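Resurfacing the Courts at Buchanan Park

Jul 14, 2022

The tennis courts at Buchanan Park reopened to the public this month following a closure that began in April. As a resident of the Purwood side of town and a regular user of the courts for many years, I wish to set down a record of the work and of the terms under which the courts may now be used.

The former surface had been in poor condition for several seasons. Cracks ran from the net posts toward the fence on the east side, and water stood along the baseline of the lower court after rain. The parks office received bids from two contractors and awarded the work to Fliria, whose crew had previously resurfaced the school courts in Gerura. The old coating was ground down, the cracks were filled and covered with fabric, and a new acrylic surface was applied in several coats. The nets and center straps were replaced at the same time. The fence was not part of the contract, and the gate on the parking lot side still requires a firm push to latch.

Funding came from the general parks budget, with a further $1,800 raised by residents toward the nets. Donors have been thanked by letter. A request for lights was considered and deferred to a later year.

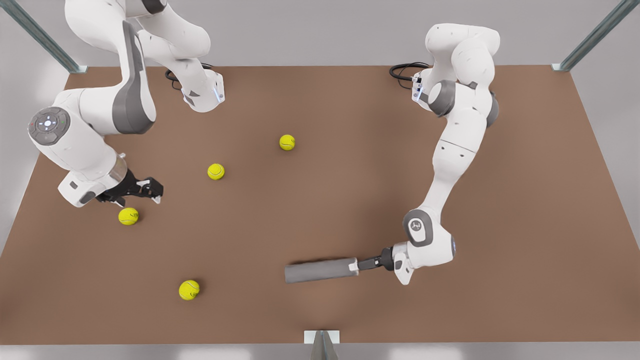 Four tennis balls on a brown tabletop.

Players are asked to observe the posted rules. Court shoes with non-marking soles are required. Skateboards, bicycles and dogs are not permitted inside the fence. Play is limited to one hour when others are waiting, and the hour begins when the players take the court, including any time spent warming up. Reservations may be made at the Purwood library desk or by telephone. An annual pass for residents remains available, and 300 have been issued to date. The parks office has set a limit of 400 for the season.

It is my view that the new surface plays somewhat slower than the old one. The bounce is higher and more even, and older players will find it easier on the knees. Those who prefer a fast court may wish to visit Gerura, where the surface has had more time to wear.

Used balls may be left in the bin beside the lower gate. They are collected for the school in Gerura, where they are fitted to the legs of classroom chairs. Balls that have split should be placed in the trash.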